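Simulated spoons and a very long drive: my day at the Vilten open house

I finally made it to the robotics open day up in Letthorpe, after saying I'd go every single year and then finding something else to do.

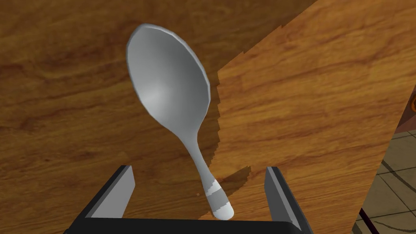

My sister wrote back, when I told her about it, that a spoon in a simulator isn't robotics, it's a video game, and she wanted to know when somebody was going to show her one that could empty a real dishwasher. Fair enough! I had the same thought on the way in. By lunch I'd come around a little, though she hasn't.

So, the place. Vilten has the top floor of an old brick building behind the Letthorpe bus station, and you sign in at a desk and get a sticker with your name on it (mine fell off in the elevator). They had two demos going. The big room was Rimlow, which is their warehouse arm, and it had such a crowd of kids in front of it that I gave up and wandered down the hall to the quieter one, a project called Tetteh. That one lives on a screen, at least for now. It's a pretend kitchen with a pretend gripper, and the thing spends its days practicing with silverware on a wooden table.

The graphics won't win any prizes. The edges of the spoon are a bit blocky and the shadow on the table has these stair steps in it, like something I'd have played in middle school. I asked about that and was told they keep it simple so it runs fast, and they'd take more practice over prettier shadows any day. The latest batch was 1,688 tries, all run in July while most of the office was at the beach, and 638 of those were spoons. Forks are apparently worse. I didn't get a clear answer on why, something to do with the tines and how the computer figures out what's touching what.

Then they let us have a go with a controller, and oh boy. You get 90 seconds. I had three turns and dropped the spoon on every one of them, and on the last I somehow shoved it clean off the table. The boy after me got it first try, of course. What got me is how hard it is to judge depth when you're looking down past the fingers at the table. I kept closing too early and pinching air.

I did go back for Rimlow after the kids cleared out. It stacks boxes. It's very good at stacking boxes and I watched for a lot longer than I meant to.

Parking was free, coffee was not, and the cookies were gone by eleven, so go early if you're thinking about next year.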